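Acheter des pinces avant d'acheter des bras : le budget robotique de Kashindye

Publié le 30 juillet 2026

Xiuying Hao a gardé le premier devis dans un classeur, sous une pochette transparente. Il portait sur un bras complet, avec son socle, son armoire de commande et deux jours de mise en service. Elle ne l'a jamais signé. Responsable des équipements chez Kashindye, qui nettoie et remet en ordre des salles d'attente et des locaux d'accueil, elle devait chiffrer l'automatisation d'une partie du ramassage. Dix-huit mois plus tard, son service a surtout acheté des pinces à main.

« On m'avait demandé un prix pour un robot, et je n'arrivais pas à écrire ce que le robot devait faire, raconte-t-elle. J'avais une ligne qui disait "ramassage des petits déchets". Le fournisseur m'a demandé lesquels, et je n'ai pas su répondre. »

La question paraît simple. Dans un local d'accueil, on trouve des gobelets, des mouchoirs, des emballages, des masques jetables, des tickets. Chaque objet se prend différemment, et une pince qui convient au gobelet peut laisser filer le papier. Avant d'engager la dépense, Kashindye a donc choisi de constituer ses propres enregistrements : des agents exécutent les gestes avec des pinces tenues à la main et équipées d'une caméra, et ces séquences servent ensuite à évaluer ce qu'un bras pourrait reproduire.

Le matériel a été commandé chez Seslow, après une comparaison avec Pumar. Les deux offres étaient proches sur le papier. « Pumar était moins cher à l'achat, dit Xiuying Hao. Mais les patins de rechange étaient vendus par jeu complet, avec les doigts. Chez Seslow, je peux commander les patins seuls. Quand on pince du tissu et du plastique toute la journée, c'est la première chose qu'on remplace. »

Elle a fixé un plafond de 2000 euros par poste, pinces, supports, batteries et stockage compris. Le transport n'entrait pas dedans, ce qu'elle regrette. Les envois venaient de l'entrepôt de Stanudstead et les frais ont été facturés à part, colis par colis, parce que la commande avait été fractionnée. « C'est une erreur de ma part. J'aurais dû grouper. Le montant n'est pas énorme, mais il a fallu refaire un bon de commande à chaque fois, et la comptabilité me l'a fait remarquer. »

L'autre dépense mal prévue a été le temps des agents. Le plan initial comptait 30 heures d'enregistrement. Il en a fallu 50 de plus, essentiellement pour les objets souples. Un gobelet vide garde sa forme, on le saisit et on le lâche. Un masque se plie, son élastique pend, et la prise change selon l'endroit où on l'attrape.

« Avec les doigts, on ne réfléchit pas, explique-t-elle. Avec la pince, il faut choisir. Si on prend par le bord, le reste retombe d'un côté. Si on prend trop de matière, les mâchoires ne ferment plus et on ne sait pas bien ce qu'on tient. Ensuite il faut amener le tout au-dessus de la poubelle et ouvrir au bon moment. » 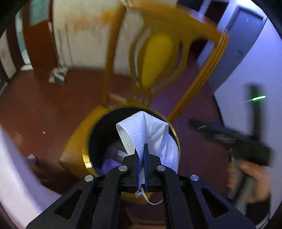 Les locaux d'essai ont été laissés tels quels, avec leur mobilier. Xiuying Hao y tenait, contre l'avis d'un collègue qui aurait préféré une table blanche et un éclairage réglé. Son argument était budgétaire. Une installation propre aurait coûté plus cher à monter, et les séquences obtenues n'auraient pas aidé à choisir un équipement destiné à travailler entre des chaises et contre des murs.

Que reste-t-il à acheter ? Un bras figure toujours dans la demande préparée pour novembre, mais un seul, en location, avec une option d'achat. Le cahier des charges fait maintenant quatre pages. Il indique l'ouverture minimale des mâchoires, le type de patins, la hauteur de dépose et la liste des objets, classés par difficulté. Les masques sont dans la dernière catégorie, avec les sacs fins.

« Si le fournisseur me dit qu'il ne prend que les deux premières catégories, je peux faire le calcul, dit-elle. Je sais ce que ça représente en heures. L'an dernier, j'aurais dit oui ou non au hasard. »

Aux services qui partent de zéro, elle conseille de demander le prix des consommables dès le premier échange et de se faire prêter une pince avant de commander. Elle ajoute une remarque sur les batteries : celles de Kashindye ont été achetées au plus juste, et les séances s'arrêtent régulièrement pour attendre la recharge. Un second jeu est prévu dans la commande de novembre, groupé cette fois avec les patins.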